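Unit 2: Tray handling at the Primora kitchen

Course notes, D. Faulkner

Reading for this unit: the Warnivberg site report, pages on shift planning.

Background
Primora's Tranetti kitchen sends out 2616 meals a day. Until November, two people per shift moved steel trays from the wash line to the packing benches. It was the job with the most wrist complaints. An arm now does most of the moving, and the same two people check trays, restock and clear stops.

The arm takes a tray by its rim, one finger on either side. Scratches and glare on the steel make trays harder to read on camera, so staff were asked which ones gave trouble on their shift.
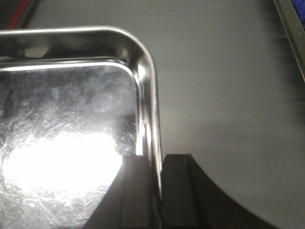

What changed for staff
Less lifting, more standing and watching. Breaks used to follow the wash cycle and now have to be agreed with the line lead. Pay grade stayed the same, which the staff group disputed, as clearing a stop requires training.

For discussion
Who should decide when the arm is paused? Compare with the Naidu case from Unit 1.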